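Measuring Nitrate in the Irnell: Project Report
Ngân Tăng, Environmental Chemistry II
29 November 2022

1. Background

The Irnell is a small river that leaves the hills with good intentions and then meets the town of Protholm. Between the two it passes a golf course, a dairy farm and the parking lot of a garden center, and each of these has been blamed by the other two for the green slime at the footbridge. Our group wanted to know how much nitrate was in the water and whether it went up at any one of them.

The local paper says the golf course did it. The local paper's editor plays tennis.

2. Method

We picked 6 sampling sites, numbered from upstream to downstream, except for Site 4, which was added late and sits between 1 and 2. We left the numbering alone because the bottles were already labeled in permanent marker.

At each site we filled two bottles midstream, or as near to midstream as our boots allowed. Samples went into a cooler and were tested the same afternoon with a color kit. Each test used 2 mL of river water. We shook the tubes for one minute, let them stand, and read the color against the printed card by a north window. Two people read every tube without talking to each other, a rule that held up well until lunch.

In all we ran some 100 tests, counting blanks and repeats.

3. Results

Nitrate was low at Sites 1 and 4 and higher everywhere else. The biggest jump came between Sites 2 and 3, a stretch of 944 meters that includes the lower end of the golf course and the upper end of the dairy farm. We had hoped to settle the argument and have managed to give both sides fresh material.

The garden center made no difference we could measure. Its owner was very pleased and gave us a fern.

4. Problems

The color card has a pink and a slightly pinker pink, and most of our results fall between them. Readers disagreed on about a quarter of the tubes, always by one step. We also sampled only in fall, after rain. In June, with low water and cows in it, the numbers could look quite different.

Site 5 was sampled once from the wrong bank – we kept the result but marked it in the table.

5. Next steps

Another site between 2 and 3, at the fence line, would help. So would a meter. The fern is doing fine.

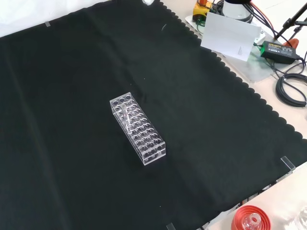 Figure 1. Clear test tube rack on black cloth.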